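Household Reference > Furniture > Small Furniture > Tabletop riser

Last updated 3/25/21

Tabletop riser

A tabletop riser is a small raised platform, usually on four short legs, placed on a table to hold something that was already perfectly able to stand on the table. It is also called a table stand, a display stand or, in older catalogs, a footed tray. The last name causes arguments, as some writers reserve "tray" for objects that are carried.

Design

The standard riser has a flat top and thin legs. Many have a raised rim, which keeps items from sliding off and collects crumbs with great efficiency. Black and white are the usual colors. Makers describe both as going with everything.

Proportion matters more than size. A riser that is too low looks like a coaster with ambitions, and one that is too tall becomes a side table in the wrong place. The Carrilho pattern, sold for years through mail order, stood 100 millimeters high and is still the height most makers copy. The Lerow pattern had a deeper rim and legs that unscrewed, often without being asked.

Use

Risers are used for plants, soap, candles, salt and any small container whose owner feels it has been overlooked. A single upright object is the classic arrangement, set in the middle or a little toward the back, with bare surface left around it. Krisztina Farkas, in her handbook Small Surfaces, calls this surface "the expensive part," and advises against filling it with keys.

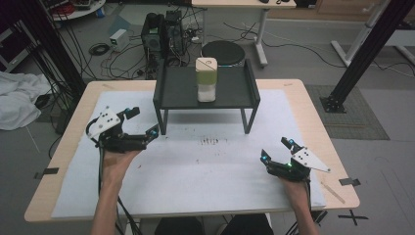
A pale covering under the legs makes a dark stand easier to see and spares the wood from scratches. White paper or thin foam will do. Purists prefer the bare tabletop, and generally own felt pads.

Two-tone containers are popular on dark risers, particularly pale green over white, a pairing that Tunider offered in its bathroom line from 2000 onward. The firm listed 281 containers in its largest catalog and one riser to put them on.

Criticism

The designer Adelino Brandão has objected to the whole category, arguing that a table is itself a riser and that the process has to stop somewhere. His own firm, Flarkotska, introduced a four-legged stand the following January — limited to 300 pieces — under the name "Low Table."

Care

Wipe the top with a damp cloth and dry inside the rim. Wobble is normally caused by one short leg, though owners tend to blame the table first.

See also: Cake stand; Plinth; Trivet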